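Section 4: Linking Your Airline Account to Lustport Rewards

Linking lets you turn hotel points into Paisan miles without calling anyone, which most members consider the main benefit of the program. Set aside a quiet moment and somewhere flat to put your cards.

You will need your Lustport member number, your Paisan frequent flyer number, and the password you chose when you were sure you'd remember it.

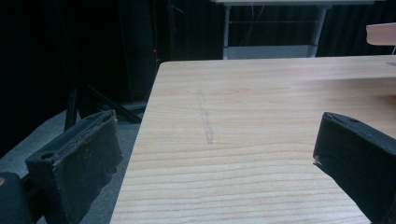
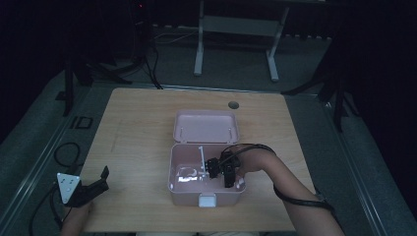 Tabletop, two views. The open pink storage box is in the second.

4.1 Linking the accounts

1. Sign in at the Lustport member page and open Partners.
2. Choose Paisan from the list. Plokstead Rail sits directly above it and has a very similar logo, so look twice.
3. Type your frequent flyer number with no spaces. The form accepts spaces cheerfully and then rejects the whole number on the next page.
4. Check that your name matches in both programs. A missing middle initial is fine. A nickname is not.
5. Press Link Accounts once and wait for the confirmation code to arrive by email.
6. Enter the code within 30 minutes. After that it expires and you go back to step 1.

Note: You can link 2 airline accounts at a time. To add a third, remove one of the others first.

Caution: Removing an airline cancels any transfer still in progress. The points do come back, but at their own pace.

4.2 Setting up automatic transfer

1. Under Partners, open Transfer Settings.
2. Switch Automatic Transfer to On. New points will now move to Paisan after each completed stay.
3. Pick the share you want to send. The default is 70 percent, a figure chosen by Lustport and never explained.
4. Press Save. Leaving the page without saving discards your changes, and there is no warning.

Note: Bonus points from seasonal offers stay in your hotel account until the offer closes. A bonus earned on an April stay may show as Pending well into the summer - this is normal, if not especially charming.

4.3 If a stay is missing

Wait until the hotel has closed your bill, then open Missing Stay and enter the number printed on your receipt. Claims are accepted for 180 days after checkout. Keep the paper receipt until the points appear, even if it has spent the trip under a water bottle.

Stays booked through Gerkitex or another outside travel site do not earn points and can't be claimed. You may still file the form. The reply will be polite and it will say no.

For transfers in the other direction, from miles back to points, see Section 5. Read the exchange rate before you get attached to the idea.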